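Ticket 323 – Arm on the sim bench stops short of the tall cylinder
Opened by: Leandro Prieto
Assigned to: me (Capucine Leclerc)
Cell: Wurard bench, simulated copy
Status: closed, one follow-up

Leandro's note when he opened it: "Pick on the green cylinder aborts on approach. Planner says collision, then the arm goes home. Same program was fine before the wrist sensor went on the model."

OK, so I took this one on Wednesday morning with a big coffee. First thing I did was load Leandro's program as is, no edits, and run it 10 times. Seven aborts, three good picks. I don't love that kind of number, a clean fail every time is so much easier to chase!

Next I looked at the base. Valentin moved the mounting block in the model last month and I was pretty sure he'd left an offset in there (sorry Valentin). Compared it to the drawing and it matched. So that was half an hour gone, but at least the base is off the list.

Then I stopped the run during the approach and had a good look at where the wrist ends up. The sensor box on the side of it overlaps the top of the tall green cylinder from where I'm looking, and the gripper is still open off to one side.
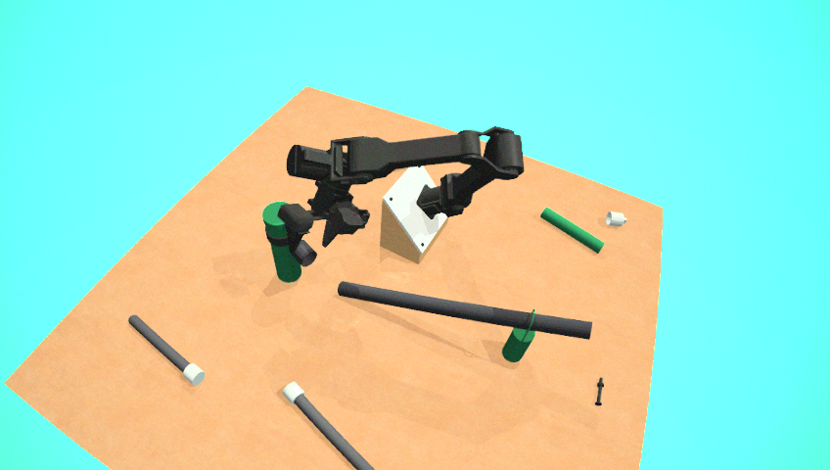

Does the collision shape for the wrist include the sensor box?
It does now, but until this ticket it was an old shape from the Hoarau import, 25 mm bigger than the box on the side that faces the part.

I found that by turning on the collision view, something I should have done before blaming Valentin. The old shape was a plain block with loads of spare room. Whether it touched the cylinder came down to which elbow solution the planner picked, and that explains the seven and three.

What I changed:
Swapped the old block for a shape that fits the box, with 7 mm of clearance all over.
Added a waypoint so the wrist comes in with the sensor turned away from the part.
Left the speeds alone. Noboru wants those untouched until the Vavent demo is done, fine by me.

Reran it after that, 10 out of 10 picks. I reset the table between runs and kept the rods and caps where Leandro's start file puts them – the planner treats those as obstacles too, so I didn't want to tidy up and fool myself.

Loïc asked in the comments if the same old shape is sitting in the Wetness cell. I checked and yes, same import, same block. Nothing has tripped there so far but the parts are shorter. I've opened a follow-up for it and put it down for April.

Leandro, please pull the new model before you run anything, and clear your planner cache or you'll keep getting the old shape. I forgot to do that myself and spent ten very confused minutes on it.

Closing. Reopen it if you see an abort on approach again, and attach the planner log this time please :)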